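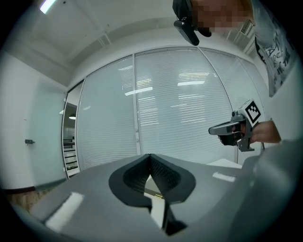 **Figure 3.** Wide-angle view from one hand-held gripper, with the second gripper and its square marker at the right. The circular image and dark corners come from the lens.

## 4. Gathering the examples

Our learning system needs to see many people doing the same job in slightly different ways, and the quickest way we have found to get there is to put the tools straight into people's hands. Each collector works with a pair of hand-held grippers. There is no arm to wait for, no remote control to learn, and a newcomer can be making useful examples within minutes of walking in. We were delighted by how much this changed the pace of the project!

### 4.1 Tools and markers

The view in Figure 3 is what the learner is given, apart from the cropping described in Section 5. The body of the gripper fills the lower part of every picture, and we leave it in. It gives the network a fixed point of reference, and in early trials on the Toleo task set the version trained with the body masked out did worse on every task that called for a close approach.

The black-and-white marker on top of the second gripper lets us work out where one hand is in relation to the other whenever the marker is in sight. For two-handed jobs such as folding, pouring or passing an object across, this matters a great deal. When the marker is hidden we fall back on the motion estimate alone, and we flag those stretches so that they can be given less weight in training.

### 4.2 Sessions

Collection ran at two sites, Barus and Omard, both of them ordinary offices with overhead lighting and a mixture of plain and glass walls. We chose not to tidy the backgrounds. Blinds, doorways and reflections all find their way into the recordings, and we are glad of them, as the finished policy will have to cope with the same clutter (see Section 6.2 for the lighting tests).

A session opens with a slow sweep of the room, both grippers held up and apart, so that the mapping step has plenty to lock on to. The collector then works through a list of short tasks, closing both jaws fully between one attempt and the next. That small gesture is easy to find in the jaw-width signal and gives us clean cuts with no button to press. Ifeoma Wike suggested it during the pilot, and it has saved us a remarkable amount of hand editing.

Faces are pixelated before any recording is passed to the training team.

### 4.3 What we kept

We recorded 279 attempts in all. Of these, 134 came from Barus and the rest from Omard. An attempt was dropped if the mapping step lost its place for more than 3 seconds, or if the task was plainly abandoned halfway. Clumsy attempts stayed in. A fumbled grasp followed by a second try is a lovely thing to have in a training set, and the policy trained with these attempts recovered from its own slips far more readily than the one trained on smooth attempts only.

For the comparison in Table 2 we drew 100 of the remaining attempts at random and trained every method on that same subset. The Rugemalira baseline expects a single gripper, so for that method we used the right-hand stream and left out the tasks that need both hands.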